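Jul 22, 2024, posted by Máté Erdős

We use cookies to remember your settings. Accept / Manage

Ticket 85: Venden gear set, pinion won't slide onto the shaft

Status: open, waiting on parts desk

So happy to have this one on the bench! The Venden set is a lovely bit of machining and I've been wanting to build one for ages. One snag so far: the small pinion stops partway down the shaft and won't go any farther by hand.

Tried so far:

- Wiped the shaft and the bore with a clean rag. No change.
- Turned the pinion around and went in from the other side. It got 2 mm farther (progress!) and stopped again.
- Looked for a burr on the chamfer with a loupe. Couldn't find one.
- Swapped in the spare shaft from the Mohmand kit. The pinion glides on like a dream, so my money is on the shaft.

I also checked the teeth while I had it off. They have rounded, slightly blunt tips, and a few flanks have small brownish spots near the edges. Is that normal for this batch? It doesn't bother me, I'd just like it noted on the ticket.

Update, same afternoon: Fivellow wrote back super fast, thank you! They asked for the shaft diameter at both ends and a close look at the pinion. Measurements are going over tonight, as soon as I get my micrometer back from the Zumeveck build.
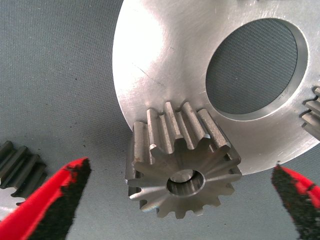
If the shaft does measure oversize, I'd love a replacement over a refund. I'm keeping the rest of the set laid out until I hear back, and I can't wait to get it turning.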